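The Club That Teaches a Robot to Lay the Table

When I arrived at the technical school in Radutmont, it was already dark and the lights were on only in one wing of the building. The robotics club meets there after lessons, in a room at the end of a long corridor, and I could hear it before I found it. Two students were arguing, in a friendly way, about a strawberry.

The question was whether the strawberry should be counted as "on the plate" if it touches only the rim. Hajar Shehata thought yes. Zeyu Liao thought no, and he had written a rule about it in the notebook of the club. The discussion took several minutes and in the end the rule stayed, but with a small correction in pencil.

The club is called Brodero. It was started by Amr Naciri, who teaches electronics at the school and who spent, before that, many years in a company which repaired packing machines. He is a quiet man and he does not like to give speeches. At the first meeting of each school year he puts a cup on the table and asks the new members to describe, in words, how to pick it up. They must not use their hands while they speak. "They find it very difficult," he told me. "After this exercise they have more patience with the machine."

This year there are 12 members. The youngest is fourteen years old and the oldest will leave for university in the summer. They are preparing for the Jekbridge Table Challenge, a competition for school teams in which a robot arm must arrange food and dishes on a table. The judges give each team a list of tasks, for example to put a fruit in a bowl or to bring the bottle to another place. Every task has a limit of 60 seconds. If an object falls on the floor, the team loses the points for that task, but it may continue with the next one.

It sounds simple, and I must confess that I also thought so. Then I sat for an evening beside Reda Ait Ali, who is sixteen and is responsible for the training of the arm, and I understood my mistake.

Reda moves the arm with a pair of handles. Each time he completes a task, the computer stores what the cameras have seen and how the arm has moved. Later, a program learns from these recordings and tries to do the same without him. For one single task the team wants at least 30 good recordings, and between them the objects must be moved to new positions. If the bottle always lies in the same direction, the robot learns only this direction, and it becomes lost when somebody turns the bottle. 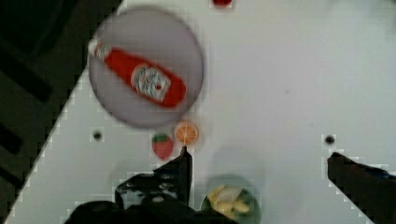

"In the beginning I was too fast," Reda said. "I wanted to finish, so I made sudden movements. The robot copied them. It was like to see my own bad handwriting." Now he moves slowly and he breathes out before he closes the fingers. When a recording is not good he says so himself, and Hajar deletes it from the list without any comment. I liked this custom very much.

The work is divided with care. Hajar chooses the positions of the objects and keeps the list. Zeyu looks after the program and the notebook. A small group of younger members works on the fingers of the gripper, and they have already tried several shapes. A wide finger holds a bottle well but it pushes the smaller things away. A narrow one can go between two objects, but then a round thing can turn and escape. They discuss this every week and I do not think they will soon agree.

Not everything goes well. Last December the club took part in a smaller competition in Tarar, and the arm stopped in the middle of the second task. A cable had become loose during the journey in the bus. Zeyu needed the whole break to find it, and the team finished in the last place but one. He tells this story without shame. Since that day there is a page in the notebook with the title "Before we switch on", and each line of it must be signed by the person who has checked it.

The help from outside is modest. Rangi Pirihi, an engineer who lives near the school, comes 2 evenings in the month and answers questions. He told me that he tries to answer as little as possible. When I was there, a girl asked him why the arm always stopped a little too far to the left. He asked her what she had changed since the last week. She thought about it, went to look at the support of the camera, and came back with a screwdriver.

I asked Amr Naciri what he hopes for in Jekbridge. He answered that he would be glad if the arm completed all its tasks in the morning round, before lunch, when the students are still fresh. About the prizes he did not speak. Hajar, who was listening, said that she would like the cup for the best notebook, and Zeyu nodded seriously.

They stay usually until seven o'clock. At ten minutes to seven Reda asked if there was time for one more recording. Hajar moved the strawberry to a new place, looked at it, moved it again a little, and told him that he could start.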